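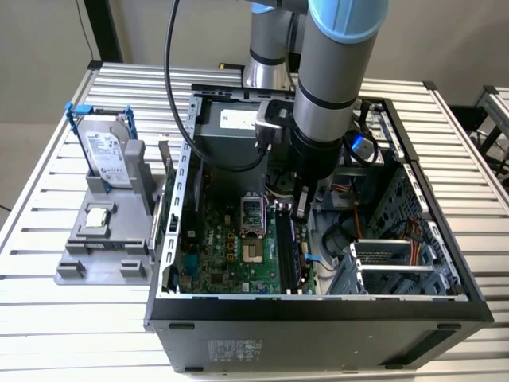

Section 3. Removing and Installing the Processor and Memory

3.1 Scope

This section applies to desktop towers received at the Zulalau refurbishment center under the Plareck program. It covers work on the main board with the side panel already removed. For removal of the side panel, refer to Section 2. For drives and optical bays, refer to Section 4.

Staff who have not completed the bench safety session shall not carry out the steps below unsupervised. Questions regarding this section should be addressed to Sigita Žukauskas, Technical Services, at extension 2968.

3.2 Before You Begin

Confirm that the following items are at the workbench:

Phillips screwdriver, size 2
Antistatic wrist strap with ground cord
Lint-free cloths and isopropyl alcohol
Thermal compound
Socket cover or clean antistatic bag
Parts tray
Work order form 71

CAUTION: Disconnect the power cord from the wall outlet and from the rear of the computer before touching any internal part. Press and hold the power button for several seconds to discharge remaining power.

CAUTION: Do not open the power supply unit under any circumstances. It contains no parts that may be serviced at the bench. Defective units are to be tagged and sent to Khoury for disposal.

3.3 Positioning the Tower

1. Lay the tower on its side with the open side facing up. The case should rest flat and should not rock.

2. Turn the tower so that the label on the outside of the case can be read without lifting the unit. Copy the model and serial information to form 71.

3. Put on the wrist strap and attach the clip to bare, unpainted metal.

4. Move loose cables away from the processor socket. Do not pull on a cable to gain slack. If a cable is too short to be moved aside, disconnect it at the board and record its position.

3.4 Removing the Processor

1. Remove the heat sink. Loosen the screws a little at a time in a diagonal order until all are free, then lift the heat sink straight up. If it does not release, turn it gently from side to side. Do not pry.

2. Unplug the fan connector from the board if the fan is attached to the heat sink.

3. Wipe the old thermal compound from the top of the processor while the processor is still locked in place.

4. Press the socket lever down and outward to clear its catch, then raise it fully.

5. Raise the metal retention frame until it stands open.

6. Hold the processor by its two opposite edges and lift it straight up. Place it in an antistatic tray with the contacts protected.

CAUTION: The contacts inside the socket bend very easily and cannot be repaired at the bench. Do not touch them, blow on them, or wipe them with a cloth. Fit the socket cover if the board will be left for any length of time.

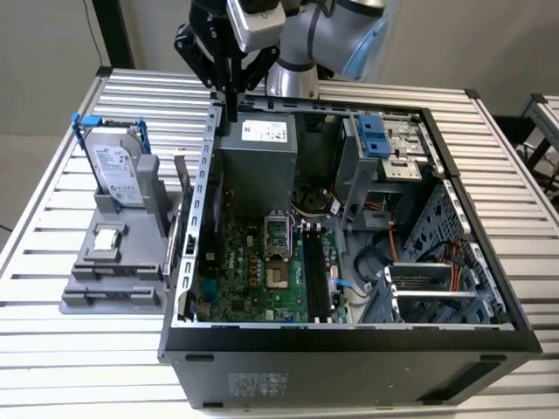

3.5 Checking the Open Board

An inspection is required each time a processor has been removed, including when the same processor will be put back. Use the bench light and look into the socket from more than one direction. A bent contact usually shows as a break in the regular pattern of the pin field. The retention frame and lever must both be raised, as they are on this Dell board, or part of the socket will be hidden from view. Check the memory slots at the same time. With both slots empty, dust or debris along their length can be seen and removed with clean, dry air held at a safe distance from the socket.

Record the result on form 71 as Pass, Hold, or Reject. A board marked Hold is to be reviewed by Technical Services before any part is installed.

3.6 Installing the Processor

1. Compare the part number of the replacement processor with the approved list for the model.

2. Line up the notches on the processor with the tabs in the socket.

3. Lower the processor straight down. It should settle into place under its own weight. Do not press on it or slide it.

4. Close the retention frame, then lower the lever and secure it under the catch. Moderate resistance is normal at this point.

5. Apply a small amount of thermal compound to the center of the processor and install the heat sink. Tighten the screws in a diagonal order.

6. Connect the fan.

3.7 Installing Memory

1. Open the retaining clips on the memory slot.

2. Match the notch in the module to the key in the slot. If they do not line up, the module is either reversed or of the wrong type.

3. Press down evenly on both ends until the clips close.

NOTE: Where only one module is supplied, consult the model sheet for the correct slot.

3.8 Completion

1. Reconnect every cable recorded during disassembly.

2. Check that no wires touch a fan and that no screws remain in the case.

3. Remove the wrist strap and replace the side panel.

4. Sign form 71, attach it to the unit, and move the unit to the Tirkura test shelf. Units placed on the shelf after 3 p.m. will be tested on the next working day.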